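Wrist cam checks before a run: who signs off?
Follmont Users Board > Safety and Good Practice

kettle_drum
Writing up a one page rule sheet for our gripper cells at Truvotthorpe. Current draft says stop and check fasteners on the housing every 2000 cycles, plus a look through the wrist cam before each shift. Anyone got a number they trust? Dravora arms, mixed grippers.

osprey77
2000 is way too tight unless your loads are heavy. We run 3275 between checks, no trouble so far. Whatever you pick, write it on the cell, not in a binder.

mudlark_b
Disagree. "No trouble so far" isnt a standard. Short interval first, then stretch it once you have a log to point at. We started at 2000 in August and still haven't moved it.

osprey77
Fine, but then people tick the box without looking. Seen it plenty. 20 sheets, same pen, same handwriting, all filled in friday afternoon.

kettle_drum
Yeah thats my worry too. Thinking the check has to include a saved still, so there's something to compare against.

plainwasher
Stills are good for wires and loose stuff near the gripper. Useless for torque. A screw head looks the same tight or a half turn out. Put a paint mark on it or use a driver. Also nothing on the floor inside the cell, pens included. Our sheet at Barbosa has that as rule 2, right after power off.

mudlark_b
+1 on pens. And any wire crossing the work area gets tied down or gets moved, no "just for today."

osprey77
Bit much for a bench setup, no? On a test rig there's always a wire somewhere. I'd make that one for production cells only.

mudlark_b
Test rigs are where people put their hands in. Id go the other way if anything.

kettle_drum
Ok. Going with 2000, paint marks, still saved per shift, floor clear, wires tied. Will leave the bench question open and ask our own people. Adding a still as I go, both screw heads on the housing show up, blue wire and the yellow thing on the floor too. Revised draft goes up Tue 29 October, pick it apart then pls
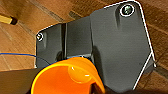 kettle_drum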